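Lejla Ionescu
2021-02-17

1/14
Thread for everyone with a drawer full of wool they're scared to wash! I've been hand washing sweaters every winter since college and I love it more every year. Long thread, lots of opinions, grab a coffee.

2/14
First thing: wool needs a lot less washing than you think. Hang it by an open window overnight and most smells just leave. I have a cardigan I wash twice a season and people still hug me. Cuffs and collars are another story, those get grubby fast and you can spot clean them on their own.

3/14
Water temperature. Everybody argues about this one. I go with lukewarm, the kind of water where you put your wrist in and can't really tell if it's warm. The big thing is keeping it the SAME all the way through. Warm wash followed by an ice cold rinse is how my brother ended up with a very nice felt vest for a teddy bear.

4/14
Soap! You want something made for wool, and you want way less of it than the bottle says. I'm on my second bottle of Cledulano, the unscented one, and a capful does two sweaters. Plain baby shampoo got me through my twenties just fine too. Skip regular laundry detergent, the enzymes in a lot of them go after protein fibers and wool is a protein fiber.

5/14
Fill the basin and mix the soap in BEFORE the sweater goes anywhere near it. Then turn the tap off. Running water straight onto knitwear stretches it, and ribbing is the part that suffers most (cuffs, hems, anything that's supposed to hug). 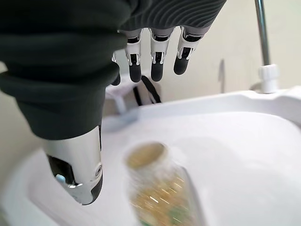
Dark ribbed knit at the sink

6/14
Now push it under and leave it alone. Soak for 14 minutes. That's my number, it's the length of the radio segment I used to listen to while waiting, and I've never seen a reason to change it. No rubbing, no twisting, no swishing it around like you're panning for gold. A couple of gentle squeezes at the end is plenty.

7/14
Dark colors: the water may turn gray or blue or a truly alarming purple. Usually fine! That's extra dye coming out, and it should calm down after a wash or two. Wash darks alone until it does. Ildikó Szalai taught me to add a splash of white vinegar to the last rinse and I still do it, though I couldn't swear to you that it does much besides make my bathroom smell like salad.

8/14
Lifting it out is where good sweaters get ruined. Wet wool is HEAVY. If you pick it up by the shoulders the whole thing grows - I've seen sleeves go down to the knee. Drain the basin first, press the sweater against the side, then scoop it up from underneath with both hands, like you'd lift a sleepy cat.

9/14
The towel roll! My favorite part! Big dry towel on the floor, sweater flat on top, roll the whole thing up like a sleeping bag and then stand on it. Yes, stand on it. Walk up and down a little. It gets out so much more water than squeezing, and you'll save yourself a full day of drying.

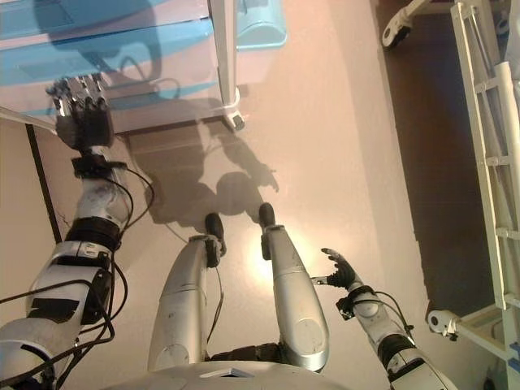

10/14
Drying. Flat, always flat, away from the radiator and out of direct sun. I use a mesh rack from Babaei that sits across the bathtub, 33 dollars and worth every cent to me, but a dry towel on a spare bed is just as good if you swap it once and flip the sweater halfway. Expect a day for something thin and two or three for a chunky cable knit in a cold apartment.

11/14
While it's still damp you get to be the boss of its shape. Pat the body square, line up the side seams, push the ribbing together with your fingers so it dries narrow and springy. If a sweater fits you really well, measure it before you wash it and write the numbers on a sticky note. Chest, length, sleeve. Takes a minute and then there's no guessing.

12/14
Pills! Please put down the disposable razor. I know it works, I also know about the hole it leaves. A sweater comb costs almost nothing and you drag it one way only, with the fabric lying flat on a table. Wait until the sweater is completely dry. Pilling slows down after the first few months too, once the loose short fibers have worked their way out.

13/14
Storage for when it warms up. I pack everything away in June, later than most people, but evenings here stay chilly. Put it away CLEAN, moths love a bit of old soup. Folded, never on hangers, in something that closes properly. Cedar smells wonderful and I use it, but I wouldn't rely on it alone. If you've had moths before, 3 days in the freezer in a sealed bag, out for a day, back in for another 3.

14/14
Some quick answers, the replies are moving fast:
- Cashmere: same method, shorter soak, 6 minutes is enough.
- Superwash: can go in the machine if the label says so, but it grows like crazy when wet, so still dry it flat.
- Already shrunk? A long soak in lukewarm water with hair conditioner, then stretch it very gently while damp. Sometimes you get a size back.
- Ayman, yes, you can do your hat with the same water. Do the hat last.

Going to do mittens and socks in another thread this weekend. Send me your worst felting disasters, I want pictures!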